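Tostum (band)
Search this wiki
Go Search
Last edited in March by Parveen Mengal

Tostum were an experimental pop group formed in the town of Otatlow by the singer and tape-loop player Paloma Haddad and the bassist Hemant Dubey. They made four albums, the last of which was a boxset of the first three, and are generally filed under post-punk by record shops that have run out of room under "other." Their best-known recording, "Basbridge," lasts 14 minutes and was issued as a single.

Origins

Haddad and Dubey met while working the evening shift at a piano showroom, where neither was allowed to touch the pianos. Their first performances were given under the name The Deposit, changed after a promoter printed it on the posters as an instruction and several people paid twice. "Tostum" was taken from the side of a crate. Dubey has said in interviews that the word meant nothing to them, and Haddad has said in the same interviews that it meant a great deal.

The drummer Mahmoud Tawfik joined for the second concert and owned the van. Accounts of the early sound differ, although most mention the volume. A review in a local paper called the group "punctual." 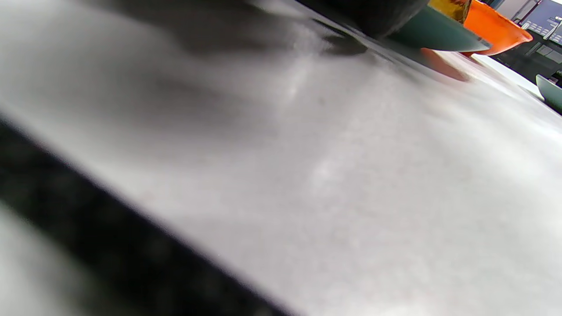 A pale, finely speckled tabletop with a dark curve at the lower left.

Recordings

The debut album, Zerouali, was recorded in four nights above a carpet warehouse and pressed in an edition of 1,150 copies. It has nine songs, two of them the same song. The producer, Pieter Mnguni, had previously worked only on language-learning cassettes, and the unusual clarity of Haddad's consonants is often credited to him. The pauses after each line, long enough for a student to repeat it, are also his.

The second album, Low Attendance, introduced strings. These were played by a quartet who had been booked for a different studio and who stayed for the afternoon, on the understanding that they would be named on the sleeve. They were, incorrectly. Later pressings correct the viola.

"Basbridge" came from these sessions. It begins with a bass figure of three notes, which Dubey plays 98 times before a fourth note arrives. Radio stations that aired it tended to fade it out before this happened, and for some years there were listeners who held strong opinions about the song without having heard the fourth note. An edited version for broadcast removed the vocal and kept the bass.

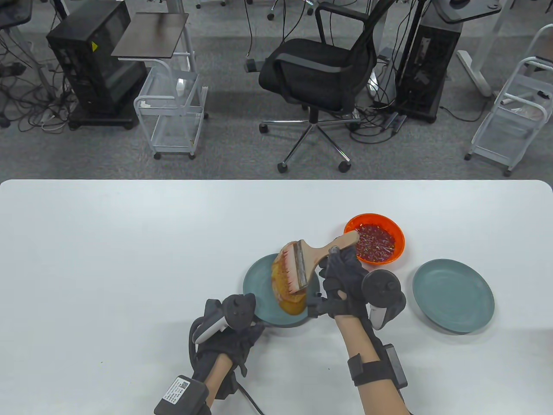

A basting brush with a wooden handle, at work over a teal plate.

The third album, Our Regards to the Landlord, was the group's first to be reviewed outside the region and the last on which all three members appear on every track. Tawfik left during the mixing to run a furniture removals business, taking the van. He is replaced on the closing song by a drum machine, which he lent them.

Breakup and boxset

Tostum never announced a split. They played a final concert to about 50 people in Otatlow, agreed to talk in the morning, and did so eleven years later. In the meantime Haddad had released two solo records of unaccompanied singing, and Dubey had scored a number of films, at least one of which was finished.

The boxset, Collected Inconvenience, gathers the three albums with a disc of demos and a booklet by Mnguni. The demos are of interest mainly to completists, apart from an early "Basbridge" in which the fourth note comes in straight away and the song is over in two minutes. Many fans consider it the better version. Dubey had asked for it to be left off.
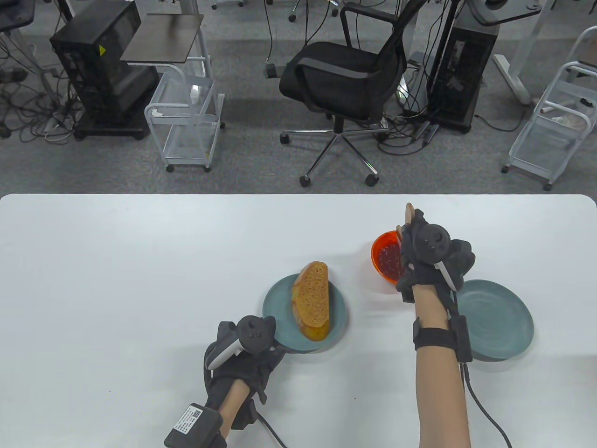 Half a loaf on a teal-blue plate, with dark-red berries in an orange bowl.

Style and influence

Critics have compared the group to several others, most of whom have declined to comment. Their use of tape loops is usually described as pioneering, though Haddad attributes it to having owned a single tape. Younger bands from the area cite the first album in particular, and copies now change hands for more than it cost to record.

Discography

Zerouali
Low Attendance
"Basbridge" (single)
Our Regards to the Landlord
Collected Inconvenience (boxset)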